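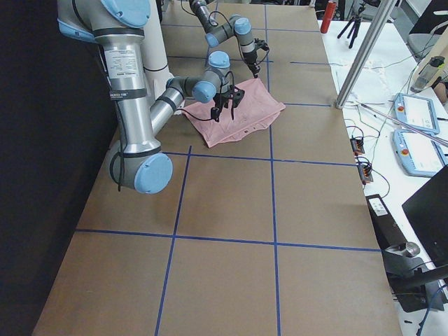 Pink cloth on the covered table, crumpled.

I bought the Sketa T-shirt from the Livitz shop in September, a few weeks after I moved to Grurska. It cost 477, and the delivery was free for orders over 500, so I added a pair of socks. My size is medium and it fits well in the shoulders, but the body is a little short for me.

The color is a pale pink, softer than I expected from the shop page. I like it more this way. The cotton is thin and it wrinkles easily, so do not leave it in a pile after washing.

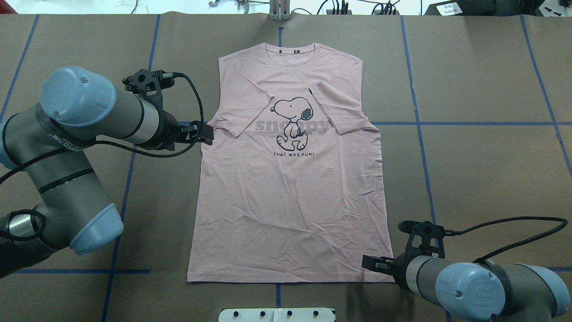 The print is what I paid for – Snoopy walking on the chest, his name in big gray letters behind him and "THAT WAS FUN!" in small letters under. The gray is made to look faded, and I was afraid it would become more faded at home. After 6 washes at low temperature, inside out, I see no change. The neck also keeps its shape.

For folding it is an easy shirt. I put the sleeves in first, then the bottom up to the collar, and it stays flat in the drawer.

I take away one star for the length. I would still buy it again, maybe in large.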